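Credential stuffing

Credential stuffing is a type of attack on computer accounts in which lists of usernames and passwords stolen from one service are tried, by automated means, against the login page of another. It relies on password reuse. It differs from a brute-force attack in that the attacker does not guess: every pair tried was valid somewhere at the time it was taken.

Method

An attack begins with a combination list, usually called a combo list, which is a plain text file with one account per line. Lists are merged from several breaches, stripped of duplicates and sorted by mail domain or country. The file is loaded into a tool that sends login requests and reads the replies. Each target site needs its own configuration, which tells the tool where to send the request, which fields to fill and what a successful reply looks like.

Requests are spread over many addresses, most often through proxy services or infected home routers, so that no single address sends enough traffic to be blocked. The tool may also change its browser identification, vary the delay between attempts and pass image challenges to a paid solving service.

Success rates are low and depend on the age of the list. Pairs that work are known as hits. They are checked for stored value, such as gift balances, saved cards or loyalty points, and are then used directly or sold on.

Detection

Common signs are a rise in failed logins without a matching rise in visits, a large share of attempts on usernames that do not exist, and logins that skip the pages a person would normally load first. A slow attack may show none of these in hourly figures and becomes visible only when failures are grouped by client type or network.

The Jirness log set, a collection of login records used in teaching, contains 2 labeled attacks. The first lasted 80 minutes and used a single browser identification throughout. The second was spread over 74 hours and stayed below the per-address limit for its whole length. Students are usually given the second one without labels.

Countermeasures

Multi-factor authentication stops most attacks at the point of login, although a correct password still confirms to the attacker that the pair is valid. Some services avoid this by returning the same reply whether the first or second factor has failed.

Breached-password checks compare a new password with known leaked ones and refuse a match. The Eline scheme does this with a shortened hash – the full password never leaves the user's machine. Navaratnam, a login filter for small sites, holds failed attempts in memory for 90 days and scores each new attempt against them.

Rate limits by address are of little use alone. Limits by account do not help either when each account is tried only once. Forced password changes at fixed intervals are no longer widely advised, as users tend to alter one character and reuse the rest.

Related terms

Password spraying: trying one common password against many accounts.
Account takeover: the control of an account by a person other than its holder, by any method.
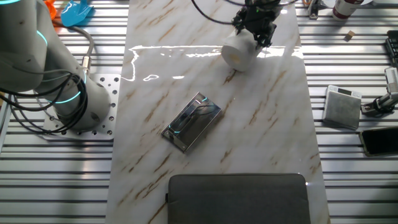
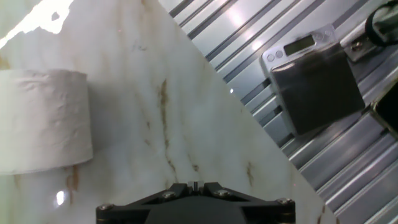
Jalitz Department of Network Security – Reference Pages

Last revised 5 September 2021. Entries are reviewed each March.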